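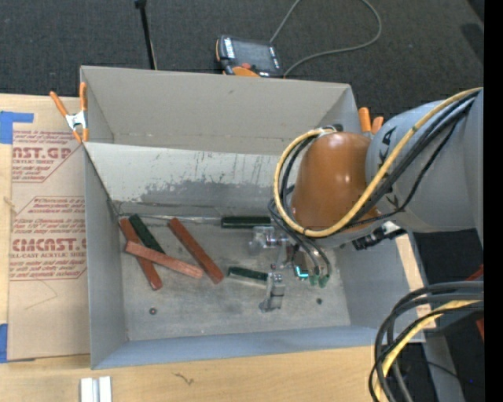
Figure 4. Bin with six blocks, gripper at working height.

Handout 4: Comparing two grippers on the block bin
Course: Practical Robot Handling
Lecturer: Said Cherkaoui. Lab sessions: Mohcine Belhaj.

In the last handout we spoke about how the arm moves. Now we speak about what is at the end of it. Many students think that the gripper is a small detail which one chooses at the end. In my experience it decides more than half of the result, and a good arm with a wrong gripper is only a slow way to push things into a corner.

The two grippers

We compare the Cletis and the Hajji. Both are mounted on the same arm with the same plate, so you need four screws and some patience with the cables. The Cletis has two wide fingers with soft tips. The Hajji has narrow fingers with hard tips, and it opens a little less. Both are driven by the Rulumel controller, version 282. Please do not update the controller during the course, even if it asks you.

Why blocks

Blocks look easy. They have flat sides and they do not roll. But look at the left side of the bin in Figure 4: one reddish block lies across another, and a dark green one is partly tucked under the pile. If you take the lower block first, you also move the one on top, and then the position which the camera gave you is no longer true. The single green block near the middle of the floor is a much better first pick, because there is free space on its long sides.

The green block near the far wall is a different problem. The walls are not vertical, they are angled, and this one slopes down toward the floor. A wide finger can touch the slope before the block is between the fingers. Mohcine calls this "sitting on the stairs". With the Cletis it happened often when we prepared this lesson. With the Hajji it happened less, but the hard tips slid on the wood when the block was held near its end.

Settings for the session

Closing force: start at 40 percent for both grippers. You may change it after the first run, but write it down.
Approach: straight down, then stop just above the floor. Do not let the fingers press on the cardboard, it bends and your height will be wrong for the next pick.
Speed: slow for the first run. Nobody gets a better mark for a fast arm.
Seed for the pick order: 2821. Use the same seed for both grippers, otherwise you compare the order and not the gripper.

What to do

Put the six blocks in the bin by hand and mix them. Check that the clamps on the upper corners hold the walls well. Run the Cletis until the bin is empty or until it fails on the same block two times. Put the blocks back, as near as you can to the first arrangement, and run the Hajji. Yes, it will never be exactly the same arrangement. Write one sentence about how this could change your result.

Before each run, move the wrist by hand through its full turn and watch the cables. They loop over the wrist joint, and a loop which is too short will pull on the gripper when the wrist turns. A loop which is too long can hang into the bin. Last June one group lost a whole afternoon to this, and they believed it was a problem of calibration.

What to write in your table

For each pick: the color of the block, where it was (free, in the pile, near a wall), and what happened. Use these words only: held, slipped, missed, blocked. "Blocked" means that a finger touched something else before it reached the block. If you write "almost", I cannot use it.

Some groups ask if they should count a pick when two blocks come up together. Count it as held, and put a star next to it. We will discuss the stars in class, they are usually the most interesting part.

Reading for next time

Chapter 4 of the Wamano notes, the part on finger shape. You can skip the calculations on friction - we do them together on the board.

Please bring your table on paper, one for each group, with the closing force written at the top.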